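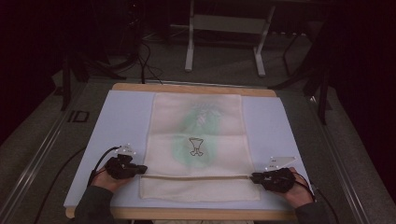
The goblet cloth, lying folded on the foam mat.

Nikeck printed cloth, off-white with green leaves
Reviewed by Niamh Mac Carthaigh, 20 January 2024

I have bought far too many cloths in my life, and my sister says I should be stopped at the door of every homeware shop in the county, but I do think this one was worth the money and I want to tell you why (and then have a small grumble, because it isn't perfect).

The design is what sold it to me. There's a big soft green print, leafy or flowery depending on how you look at it, rather faded and blurry, as though it had been left on a sunny windowsill for years. Then near the middle you get a little line drawing of a goblet in dark brown, with a curly foot to it. I'm very fond of that goblet! It makes the cloth look like something out of an old recipe book, and it has been remarked on at more than one lunch.

Mine came from the Nikeck shop in Groltthorpe, where Chanida Petchrat very kindly opened 2 out on the counter so I could see how the print varied. It does vary, so if you are ordering by post, be ready for yours to be a bit paler or a bit stronger than you expected.

Now, folding. The fabric takes a crease beautifully, almost too beautifully. Fold it into panels and every line stays put, which is lovely in the drawer and less lovely on the table, where you have a grid running through your leaves until you get the iron out. I go over mine on the wrong side while it's still a touch damp and that sorts it. If you fold the bottom edge up first and press it flat with both hands before doing anything else, the rest follows nicely. A foam mat underneath helps as well — on my bare kitchen table the whole thing slid about.

Washing has been no trouble. It has been through the machine every week since October and the brown outline is as crisp as ever. The green may have softened a little, but it was so gentle to begin with that I couldn't swear to it. Red wine came out with a soak, beetroot did not.

My grumble is that off-white shows everything. Tea, gravy, the cat. I also had the plain Lunde cloth for years before this and it was a heavier thing altogether, better at staying where you put it, though dull as ditchwater to look at.

I'd give it 5 stars for looks and 4 for everyday use, and I have already asked Chanida to put another by for me.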